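Inicio > Publicaciones > Estudios de cine documental > Artículo

3. La duración como método: el plano sostenido en el documental de observación institucional

3.1. Planteamiento

La sección anterior examinó las condiciones de producción del documental de observación y su dependencia de los acuerdos de acceso. Corresponde ahora analizar el modo en que la duración de los planos organiza la experiencia del espectador ante una institución filmada. El caso elegido es Gostix, largometraje de Dirceu Brito dedicado a la vida interna de una escuela de oficios técnicos, cuya versión íntegra alcanza los 189 minutos. La película carece de voz en off, de entrevistas y de rótulos identificativos. Su estructura descansa en la sucesión de reuniones, clases, trámites y tiempos de espera, separados por planos breves de pasillos, fachadas y objetos.

La bibliografía sobre el cine de observación ha tratado la duración, por lo general, como consecuencia de una ética de la no intervención. Según esta lectura, el plano se prolonga para respetar el tiempo de las personas filmadas. Sin negar esa dimensión, sostenemos que en Gostix la duración cumple además una función argumentativa: permite que el espectador advierta la distancia entre el lenguaje con que la institución se describe y los procedimientos mediante los que actúa. Dicha distancia solo se hace perceptible cuando una conversación se conserva con sus repeticiones, sus rodeos y sus silencios.

3.2. Corpus y procedimiento de análisis

El análisis se realizó sobre la versión íntegra de la película, consultada en el archivo de la productora Erholm. Se seleccionaron 15 secuencias de carácter deliberativo, entendiendo por tales aquellas en que dos o más personas discuten una decisión que afecta a terceros. Para cada secuencia se elaboró una transcripción del diálogo y una ficha de montaje, con indicación de la duración de cada plano, la escala, los desplazamientos de cámara y la relación entre la persona que habla y la persona mostrada.

Las fichas se contrastaron con la versión reducida que Erholm preparó para su difusión televisiva en el canal Lanz. La comparación entre ambas resulta provechosa, puesto que la versión televisiva conserva la mayor parte de las secuencias, pero abrevia su desarrollo interno. En consecuencia, las diferencias de sentido pueden atribuirse con cierta seguridad a la duración y no a la selección de los materiales. Quedaron fuera del corpus las secuencias sin diálogo, de las que se ocupa el apartado 3.4.

3.3. La reunión como unidad dramática

La reunión constituye la unidad básica de Gostix. Brito la filma desde una posición lateral, a la altura de los asistentes, y evita el plano general de situación hasta bien avanzada la secuencia. El espectador ignora durante varios minutos cuántas personas hay en la sala y qué cargo ocupa cada una. La jerarquía se deduce de indicios menores: quién interrumpe, quién toma notas, quién consulta la hora sin disculparse.

La secuencia dedicada a la revisión del calendario de exámenes ofrece un ejemplo significativo. En la versión íntegra, la propuesta de trasladar las pruebas de agosto se formula tres veces, por tres personas distintas y en términos casi idénticos. Las dos primeras formulaciones no reciben respuesta. La tercera, pronunciada por la directora de estudios, se aprueba de inmediato. La versión televisiva suprime las dos anteriores, de modo que el acuerdo aparece como una iniciativa de la dirección acogida por unanimidad. El contenido informativo de ambas versiones es equivalente – el examen cambia de fecha –, pero la descripción del poder que cada una ofrece es por completo diferente.

Un comportamiento análogo se observa en la secuencia de la comisión de becas. La cámara permanece sobre el rostro de un profesor que escucha, mientras la lectura del reglamento prosigue fuera de campo. El plano excede con holgura la duración necesaria para establecer la reacción del personaje. Superado ese umbral, la atención del espectador se desplaza desde el rostro hacia el texto leído, y de este, de nuevo, hacia el rostro, en un movimiento de ida y vuelta que el montaje no impone.

Cabe señalar que este procedimiento no equivale a una renuncia a la autoría. La elección de la persona mostrada, el instante del corte y la posición de la secuencia en el conjunto de la película responden a decisiones de montaje muy elaboradas. La transparencia que suele atribuirse al cine de observación es, en este sentido, un efecto de estilo.

3.4. Los planos de transición

Entre las secuencias deliberativas, Gostix intercala series de planos fijos sin diálogo. Su función más evidente es la puntuación: señalan el fin de una reunión y preparan el comienzo de la siguiente. Sin embargo, su regularidad les otorga un segundo valor. Al mostrar el equipamiento de la escuela con la misma paciencia que dedica a sus miembros, la película establece una continuidad entre las decisiones y las cosas sobre las que estas recaen.

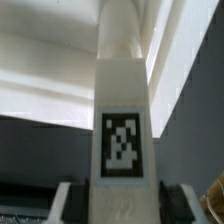

Figura 1. Columna de color blanquecino sobre base rectangular, con un marcador fiducial de tipo AprilTag en la cara frontal.

La supresión parcial de estas series en la versión televisiva modifica el ritmo del conjunto más de lo que su escasa duración haría suponer. Privadas de intervalo, las reuniones se encadenan y tienden a percibirse como episodios de un mismo conflicto, con antagonistas reconocibles. La versión íntegra impide esa lectura. Cada asunto se abre y se abandona sin que la película garantice su continuidad, y algunos no vuelven a mencionarse.

El sonido merece una consideración aparte. Brito prolonga el ambiente sonoro de la sala sobre el primer plano de cada transición y lo extingue de manera gradual, sin recurrir a música. El procedimiento es constante en toda la película salvo en la transición que sigue a la comisión de becas, resuelta por corte directo. La excepción subraya el final de una discusión que, a juzgar por los gestos de los asistentes, no ha dejado conforme a ninguna de las partes.

3.5. Recepción y condiciones de exhibición

La hipótesis de una duración argumentativa exige considerar las condiciones en que la película se ve. Gostix se exhibió inicialmente en la sala Leta, en sesiones sin intermedio seguidas de un coloquio de hasta 30 minutos. Las notas de programación conservadas en la sala insisten en la conveniencia de una proyección ininterrumpida y desaconsejan la entrada una vez iniciada la sesión.

Los registros de los coloquios muestran que las intervenciones del público se centraron con preferencia en las secuencias más extensas, incluso cuando se les reprochaba su longitud. Varios asistentes reprodujeron con notable precisión frases de la comisión de becas. Otros expresaron su incomodidad ante la falta de información sobre los cargos de los participantes, rasgo que interpretaron como una carencia y que aquí se ha descrito como un procedimiento deliberado. Ambas reacciones son compatibles con la hipótesis, si bien el carácter fragmentario de los registros obliga a la prudencia.

La emisión televisiva planteó un problema distinto. El canal solicitó la inclusión de rótulos con el nombre y la función de las personas filmadas. Brito se opuso, y la solución acordada consistió en ofrecer esa información en un texto previo a la película, sin alterar las imágenes. El texto resuelve las dudas de identificación, pero anticipa la jerarquía que las secuencias estaban construidas para revelar con lentitud – una pérdida que la correspondencia entre el director y la productora reconoce en términos explícitos.

3.6. Alcance y limitaciones

El análisis presentado se circunscribe a una única película y a sus 2 versiones conocidas. No se ha tenido acceso al material descartado, por lo que no es posible determinar en qué medida las secuencias deliberativas habían sido ya abreviadas antes de la versión íntegra. Tampoco se dispone de datos sistemáticos sobre la audiencia de la emisión televisiva. La sección siguiente amplía la comparación a otros documentales de tema escolar y examina si la relación entre duración y jerarquía se mantiene en películas que sí recurren a la entrevista.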